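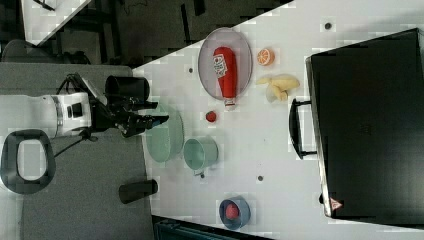
The white table with the play food out, green plate and mug included

Trutmont Playroom Group, minutes, April 2021

I'm writing these up the way I talk, so bear with me (the last set ran to 10 pages and I got complaints!). We met in the usual room and went straight to the table.

Play food. Everyone likes the ketchup bottle. I still think the bananas are the best thing we own, and I said so twice. The strawberry is small and I'd hate to lose it, so it gets its own bag from now on. Agreed.

Dishes. Long talk about whether the pale green plate and mug stay with the blue bowl or go to the Hamdy shelf. I wanted them together, a couple of people didn't, and we left it for July.

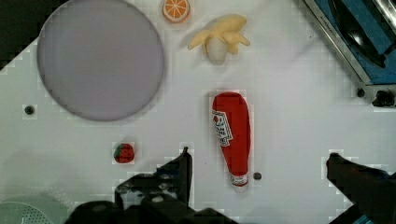
Orange slice, banana, ketchup and strawberry, with the big plate

Plates. The big round one is handy for serving games and it stays on the table. There are small holes in the tabletop, and Serkano quoted us $71 to fill them. I said yes please, others want a second price first, so I'll ask Osutus.

Money. We have $838 left after the shelving. The new rug came in at $2,044 and we laughed and moved on. Carpet stays!

Storage. Soft things in one bin, hard things in another. I offered to make the labels, which I already regret a little.

To do: me, labels and the Osutus call. Everyone else, please check your bags at home for stray play food. We're short a lemon.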